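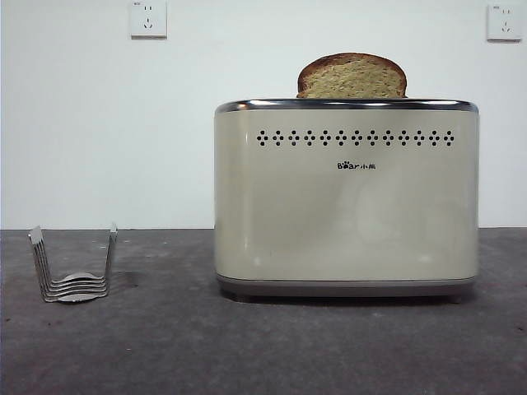 Motion simulators are the best thing to happen to parks in years, a reader wrote to me in February, and I was crazy to keep grumbling about them. Well, I'm still grumbling! I rode the new one at Rulirton twice last weekend, and both times I spent 31 minutes in line for a ride that's over in four. The film is gorgeous, I'll give them that (the dive off the cliff got a real yelp out of me). But my seat was jerking left while the screen went right, and by the end I just wanted a bench and some water.

Compare that with the old boat ride at Stommont. It creaks, it smells like a basement, and I'd get back on it right now. You're moving through a place somebody built, with your own hand in the water if you're sneaky. Parks keep tearing those out for one more screen, and I wish they'd fix up the boats first.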